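2. Yellow and black in everyday speech 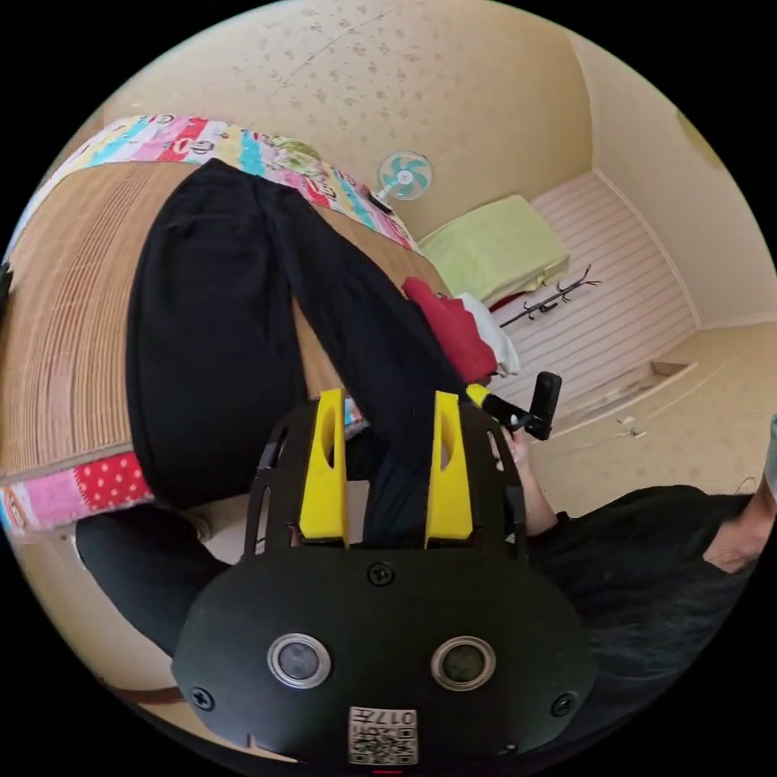

Figure 1. Bright yellow parts set against a black body.

Yellow next to black is one of the easiest colour pairings to spot, and we were delighted to find how much people have to say about it. Wasps, road signs, rugby shirts, rulers, the tape across a wet floor: almost everyone we spoke to in Codcombe had a list ready before we had finished the question. This section looks at the words they used, and at how those words changed when the yellow stood beside something dark (compare Figure 1) and when it was seen alone.

2.1 Collecting the words

The interviews were held in April in the reading room of the town library, mostly in the late afternoon when parents and schoolchildren were passing through. Joyce Nyanda and Ratree Somboon led the conversations, which were kept loose on purpose. Each person was handed painted cards and asked what they would call the colour if they were telling a friend over the phone. Each yellow was shown in two forms, once on a plain white card and once on a black one. The paint came from the same pot both times, a point we did not share until the end (and the gasps were wonderful!).

We gathered 272 descriptions in all. Wen-hsiung Tai sorted them by hand into food words, weather words, animal words and a fourth group for everything else. That last group soon became our favourite. It holds "bus ticket", "my gran's kitchen" and the splendid "shouty custard", which could have gone under food but seemed to be doing a different job.

2.2 What the dark card does

On white, people reached for soft and edible things. Butter came up again and again, along with lemon, primrose and weak tea. On black, the same paint drew out warnings and noise. Speakers called it loud, sharp, electric, bossy. Several raised their voices slightly as they said so, something Theerawat Rungrueang first noticed when he was typing up the recordings and which we would love to measure properly.

Older painters' handbooks make a similar observation about contrast, although they are talking about how a colour looks and we are talking about what it gets called. The two need not move together. One speaker insisted that both cards were exactly the same yellow, which was true, and still named the first "cream tea" and the second "hornet".

2.3 Words for the pair

We had expected a name for the pairing as a whole to be rare. Instead, over 200 of the descriptions given for the black cards took in both colours at once, as in "bee", "taxi" or "hazard". English has few everyday words of this kind. "Piebald" is one, and "tabby" perhaps another, but both belong to animals and neither travels far.

Chang-ho Do has suggested that "bee" is starting to behave like an ordinary colour adjective among younger speakers, as in "she's got bee laces on". We heard it used this way by children from both of the town's primary schools. Whether it has spread beyond Codcombe is a question we take up in Section 3, where the same cards are shown to speakers who grew up on the coast.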